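The Night Count

Ville Ruotsalainen had sanded boats, hung doors and laid floors, and at sixty-one he took a job at Sonum moving robot arms from a chair. The pay was by the shift. The people who hired him wanted someone with steady hands who wouldn't get bored.

He sat behind the bench with a lever in each fist. When he closed his left hand, the left gripper closed. When he leaned, the arms leaned. Every run went down the line to Irnis, the program that was supposed to learn from him, and every run had a number. He had started at one in November. The target was 2,000.

Tonight's first task was short. Right arm brings the blue piece in flat to the table, left arm comes over and meets it. Leave the pen alone. Leave the carrot alone.

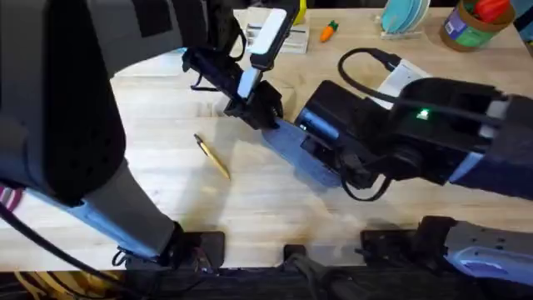 He did it slowly. His supervisor, Tejada, had told him early on that speed was no use to them. If he hurried, the program would learn to hurry, and it would learn his mistakes along with everything else.

"What if I scratch my nose?" he had asked.

"Then let go of the lever first," she said.

Run 741 he remembered because he had dropped the piece and gone after it without thinking, the way you do with a pencil. He caught it against the edge of the table. He asked her to throw that one out. She watched it twice and kept it.

"It needs to see somebody drop something," she said.

He thought about that on the bus. His father had taught him to plane a board by standing behind him and holding his wrists, and had never said much about it. Ville couldn't remember a single word of the lesson. He remembered the weight of the hands.

By ten he had finished the blue piece and Tejada brought out the next sheet. Skateboard deck, leaned on the wood panel. Come in with one arm low and one from the left. Stop short of the deck, hold, then take it by the edge. He read it through and put on his glasses to look at the small view from the wrist.

"My grandson has one of these," he said.

"Does he let you touch it?"

"No."

He brought the low gripper up under the edge and stopped. He held the levers still and counted to five under his breath, and his shoulders began to ache — the left one first, as always.
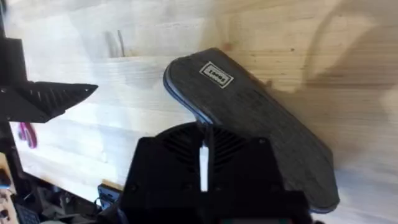

Run 1,100

Tejada asked him to take his hands off the levers.

"We'll let Irnis try," she said. "Just watch."

The arms stood where they were. Then the left one moved, a little at a time, and the other came up from below. It stopped short of the deck and waited. Ville found he was counting. At five it went in for the edge, missed, backed off and came again from slightly lower.

"That's your drop," Tejada said. "The way it goes back."

He didn't answer. The left arm had dipped at the shoulder before it moved, a small sag he had never put on any sheet. He rubbed his own shoulder and watched it do it again.

"Should I fix that?" he asked.

She was writing something down and didn't look up. "Fix what?"

He pulled the chair in and took hold of the levers.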